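Last updated: 7 April 2026

Search this forum Search Advanced

Marble counter in the guest bath – what stays out and what goes?

marietjie_m
We've been in the Skullholm place since August and the guest bathroom is the one room I haven't dealt with. The marble is lovely, brown and beige, but everybody who stays leaves a bottle behind and it all ends up on the counter, some of it lying on its side. My rule so far is soap by the sink and nothing else, and I can't keep to it.

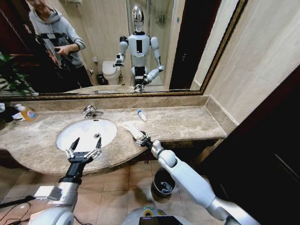

Re: Marble counter in the guest bath

trotbridge_musa
Orange pump soap is fine, leave it. I'd get a tray for the rest – 30 cm long, low sides, pushed up against the backsplash. Stone stains if you let a leaky cap sit on it for a week, ask me how I know.

chantelle_vdm
Sorry Musa, no trays! A tray is permission. I had one and it had 17 things on it by the end of the summer. Put a basket under the sink and tell people that's where stuff goes.

marietjie_m
There's no cupboard under there that I'd want guests digging through, so the basket would have to live somewhere else. I did pull the small stuff together at the back tonight: the spray can, a white tube, the little green bottle with the black cap. 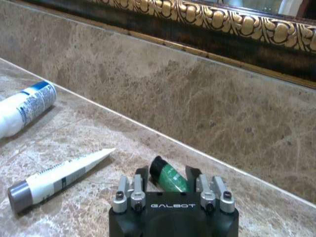 Half of that kind of thing I'd never buy myself, and I feel bad tossing it when my sister-in-law might want it back next visit.

nesrin_k
Text her. If you don't hear back in 14 days it's yours to throw out (that's what I do and I've only been yelled at once).

Also, what do you clean the marble with? Please don't say vinegar.

marietjie_m
Not vinegar! Clutau stone soap, 10 ml in a bucket, and a soft cloth. 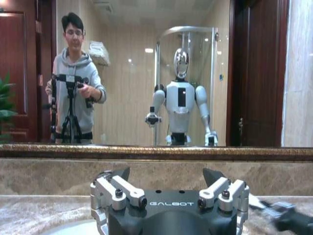
Dusting is my real complaint. The marble takes one wipe, but I go over the mirror with a dry paintbrush, and that textured gold-brown ledge between the glass and the stone holds on to everything. Does anyone have a quicker way?

trotbridge_musa
Soft brush on the vacuum, lowest setting. And I still say tray.

chantelle_vdm
Basket.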